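Lesezeit: 3 Minuten

Zwischenbericht zum Vorhaben »Regeln für handgeführte Greifer in Wohnräumen«
Stand: 16. Juli 2021

Im Berichtszeitraum wurde der Entwurf der Arbeitsregeln fertiggestellt und in den Wohnungen am Standort Banham erprobt. Der Entwurf umfasst jetzt 26 Regeln, im Januar waren es noch 15. Hinzugekommen sind vor allem Vorgaben zum Umgang mit Textilien, zur Einwilligung der Bewohner und zur Prüfung der Greiferfinger vor jedem Einsatz.

Die Abstimmung mit Cuvov zur Fingerprüfung ist abgeschlossen. Vor Beginn einer Sitzung werden beide Fingerauflagen auf Risse und festen Sitz kontrolliert, danach die Gelenke auf Spiel. Das Ergebnis wird im Sitzungsblatt eingetragen. Fehlt der Eintrag, gilt die Aufzeichnung als nicht verwertbar. Diese Regel war zunächst umstritten – die Bediener hielten den Aufwand für zu hoch. Nach einer Kürzung des Formulars auf eine halbe Seite wird sie eingehalten.

Für Aufgaben am Bett gilt eine eigene Regelgruppe. Das Zielstück liegt zu Beginn flach und frei auf der Unterlage, Decken und Bettzeug bleiben am Rand oder am Kopfende. Farbe und Muster der Bettwäsche werden nicht vereinheitlicht, müssen aber im Sitzungsblatt stehen. Dunkle Stoffe auf kräftig gemusterten Laken sind ausdrücklich zugelassen.

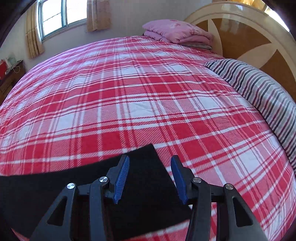

Dürfen persönliche Gegenstände während der Aufzeichnung im Zimmer bleiben?

Erlaubt ist das, solange sie keine Namen, Adressen oder Gesichter zeigen und die Bewohner schriftlich zugestimmt haben. Medikamente und Post werden vorher weggeräumt.

Bisher liegen 127 geprüfte Sitzungen vor. Das Ziel von 1000 Sitzungen bis zum Ende der Laufzeit bleibt bestehen, ist aber nur mit einem zweiten Prüfplatz zu erreichen. Der Engpass liegt derzeit bei der Durchsicht der Sitzungsblätter, die ein Prüfer allein erledigt. Cherkaoui hat angeboten, einen Teil der Durchsicht zu übernehmen. Ein Vertragsentwurf dazu liegt bei uns vor und wird noch auf die Bestimmungen zum Datenschutz geprüft.

Abweichungen vom Arbeitsplan gibt es an einer Stelle. Die Ablage in Zundico unterscheidet noch nicht zwischen gesperrten und freigegebenen Aufzeichnungen. Bis zur Umstellung führen wir eine getrennte Liste, die wöchentlich abgeglichen wird. Mehrkosten entstehen dadurch nicht, der Abgleich bindet allerdings Arbeitszeit, die für die Schulung neuer Bediener vorgesehen war.

Im nächsten Abschnitt werden die Regeln für Küche und Bad ausgearbeitet. Dort ist vor allem zu klären, wie mit nassen Flächen und scharfen Gegenständen zu verfahren ist. Wir bitten um Freigabe der Mittel für den zweiten Prüfplatz.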